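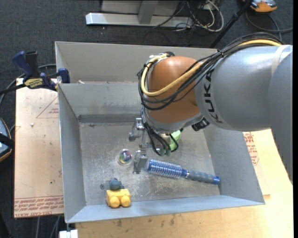
Home Visits Workshops Markets Letters
Search this site Go

A Morning Among the Odds and Ends at Drirnholm

I have wanted to get inside the Drirnholm sorting hall ever since I bought a box of mixed household bits from their shop in Bukolham (eleven wooden spoons and a doorstop, best four dollars I spent all year), so when the July open day came up I was at the gate well before nine with a thermos and a notebook.

Drirnholm takes in small goods that have come loose from wherever they belonged. Shop clearances, ends of lines, boxes split in shipping, the contents of kitchen drawers. It all gets sorted by kind and goes back out again, mostly to the shop and to schools. There are 2,000 kinds on their list! I asked Archana Rathore, who was showing our group around, whether she knew them all, and she said she knew the brushes.

And she does. We spent a good twenty minutes on brushes alone. Dish brushes, bottle brushes, nail brushes, the kind with a scraper on the back. She sorts them by bristle first and handle second, and she let us try it with our eyes shut, running a thumb over each one. I got two right and was very pleased with myself.

What I hadn't expected to love so much was the bins. I'd pictured plastic tubs. The big gray sheet-metal ones are much handsomer, open boxes with sloping sides, and the floors are bare metal worn into a kind of map, scratches going every which way, speckles and smudges over the top. I could have looked at one of those floors for an hour. Small things look wonderful against it, too. There was a little clear ball with purple and green and pink inside, the colors sliding into one another like the shine on a soap bubble, and next to all that dull gray it looked like treasure. A boy in our group wanted to know what it would cost in the shop. Archana told him to look in the toy basket by the register, and I heard his mother sigh.

The part I'd send anyone to see is the mystery shelf. It runs along the wall by the packing benches and holds everything that doesn't fit a kind on the list. When we came through there were 47 things on it, each with a paper tag, and visitors can write a guess on the tag. I'm fairly sure one was half of a napkin press. Another had been guessed as a shoehorn, a cake lifter and "something for a horse," all in different handwriting. Bakari Shirima, who keeps the shelf, reads every guess, and he told me the horse people are right more often than you'd think.

Packing was quieter but I enjoyed it. School boxes hold 75 items each and are made up to a theme, so one might be all things that roll and another all things with a handle. They use shredded catalogs for padding, which gives off a lovely papery smell. I helped fold lids until I was gently told I was folding them inside out.

A few practical notes. Parking is tight, and the overflow field on the Botow road was soggy enough that I'd wear boots. The hall is loud in places and chilly near the doors even in summer. Coffee came from the Dhillon bakery van, along with a cardamom bun that I'm still thinking about, and they'd sold out by eleven. The tour takes a little over an hour if you don't get stuck at the brushes.

I came home with a bottle brush, a bag of mixed corks and a tin with no lid. Bakari says lids are on the second shelf in the Bukolham shop, left of the window, and I'm going back with the tin to try them all.

Contact | Copyright the author, words may be shared with credit | Back to top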